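Skedstead Test Kitchen – Notebook
Tuesday, June 9, 2026
Entry 2216: Braised black-eyed peas and greens, second trial

Purpose: to settle the liquid and salt for the Jadum recipe card before it goes to the Okel office for review. The first trial was too thin, and the greens had lost their color by the time the peas were tender. 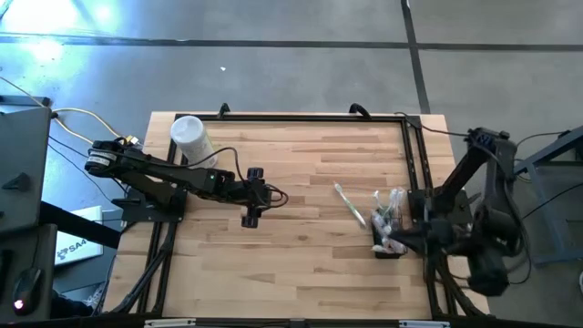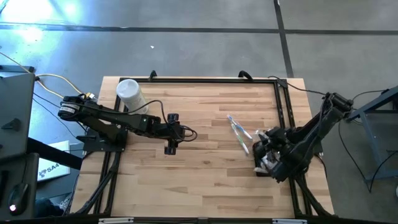 Method

Dried peas were soaked overnight in the walk-in, drained and rinsed. The pot was started with onion, celery and one smoked turkey neck in a little oil. Peas went in with 2000 ml of unsalted stock and one bay leaf. The lid was left ajar at a low simmer. Collards were cut into ribbons, stems kept separate. The stems were added at the halfway point and the leaves near the end. Salt was held back until the peas gave under a fork.

Observations

The broth had proper body this time and coated the spoon. A small share of the peas split, mostly those at the bottom of the pot. Late salting did not toughen the skins, as the earlier notes had suggested it might.

The leaves kept a fair green – darker than we would like for the card, but acceptable. The stems were still slightly firm and should go in sooner.

Vinegar was tried two ways. Stirred into the pot, it flattened the smoke. Added at the table, it was preferred by everyone who tasted. The Cruzado pepper sauce was too sweet for this dish and will not be listed as a substitute.

Yield was 8 servings, with rice on the side. Two portions were labeled and placed in the freezer to check texture on thawing.

To do

Repeat with the stems added alongside the peas.
Try a meatless version with smoked paprika and dried mushrooms.
Correct the card: it still calls for salted stock.
Cornbread pairing to be tested separately; the card is due in November with the rest of the New Year set.
Reorder bay leaves.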